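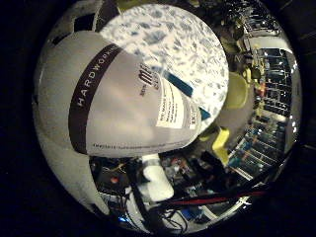

The Zerncombe Laundry Airer, large

If you have ever tried to dry a week's washing in a flat with one radiator and a cat, you will know why we are so fond of this airer. We have stocked the Zerncombe since the shop was half its present size, and it is still the one we send people home with when they come in cross about the last one they bought (usually something with a leg missing).

It stands on two wide A-shaped legs and opens out to give you 288 cm of width with both wings up, which takes a double sheet folded once and still leaves a rail free for socks. Fold it away and it slips behind a door. The rails are coated steel, smooth enough not to catch on knitwear, and the feet are soft rubber so they won't mark your floor. We do like the feet!

Opened out: 288 cm wide, 135 cm high
Weight: 2 kg
Colour: white or slate
Spare feet: always in stock, just ask at the till
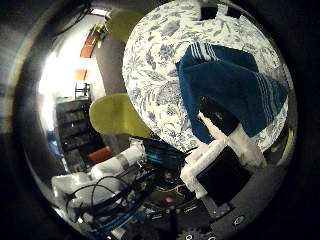

Drying towels

Towels are the thing everybody asks us about. Give each one a good hard shake before it goes up, then hang it over two rails with a gap between them so the air can get up the middle. A towel folded double over a single rail will take ages and may well smell of pond by the morning. Rosângela Holanda, who looks after our household section, turns hers round at bedtime and swears they come out softer, and I've started doing the same.

Leave the window open a crack if you can bear it. In January I can't always, so I put the airer in the bathroom with the fan on and shut the door.

Tea towels and flannels can go on the little side hooks, which clip on wherever you want them and come off again for storage.
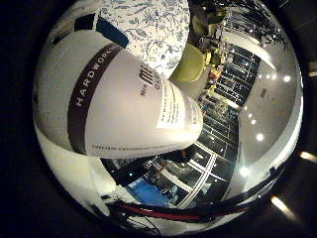 Delivery and returns

We deliver free within the town and can usually manage it the same week. Further afield it goes by carrier, in a long flat box that most people can carry up a flight of stairs by themselves. If it isn't right for your room, bring it back within a month, with or without the box, and we'll swap it or give you your money back.

Dirceu Evangelista is in the workshop most mornings and will fit a new hinge while you wait. Do ring first, as he likes an early lunch.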